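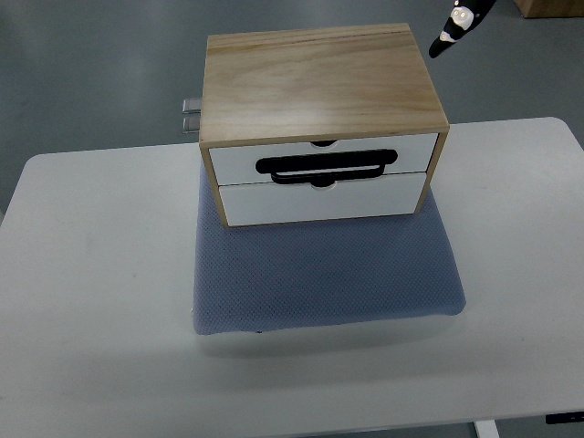

Lesezeit: 2 Minuten

Schubladenkästchen Brikholm
Kleinaufbewahrung für Schreibtisch und Werkplatz

Juli 2020 | Imani Hutchins, Produktredaktion Cirkard

Drucken | Per E-Mail versenden

Das Schubladenkästchen Brikholm ergänzt das Cirkard-Sortiment für Büro, Empfang und Unterrichtsraum. Der Korpus besteht aus hellem Holz mit sichtbarer Maserung. Die beiden übereinanderliegenden Schubladen haben weiße Fronten und sind am oberen Rand mit einer halbrunden Griffmulde versehen. An der oberen Front ist zusätzlich ein breiter, flacher Griff in Schwarz angebracht.

Vorgesehen ist das Kästchen für Büroklammern, Stempel, Schlüssel und vergleichbares Kleinmaterial. Abweichungen in Farbton und Maserung sind naturbedingt und stellen keinen Reklamationsgrund dar.

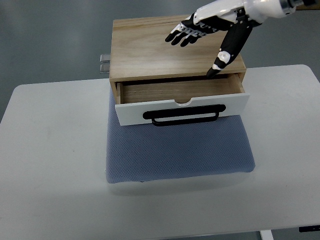

Die Schubladen sind flach gehalten, damit der Inhalt auch bei teilweise geöffnetem Auszug erreichbar bleibt. Innen ist das Holz unverkleidet. Für empfindliche Tischflächen wird eine textile Unterlage empfohlen; sie ist nicht im Lieferumfang enthalten.

Pflege: Mit einem trockenen, weichen Tuch abwischen. Scheuernde Mittel sind zu vermeiden.

Lieferung: Der Versand erfolgt montiert ab Lager Haverford innerhalb von 9 Werktagen. Verpackungseinheit: 11 Stück. Einzelbestellungen sind über die Vertriebsstelle Covwood möglich.

Ansprechpartner für Rahmenverträge und Ersatzgriffe ist Réjean Boychuk, Objektausstattung.

Seite drucken | Seite per E-Mail empfehlen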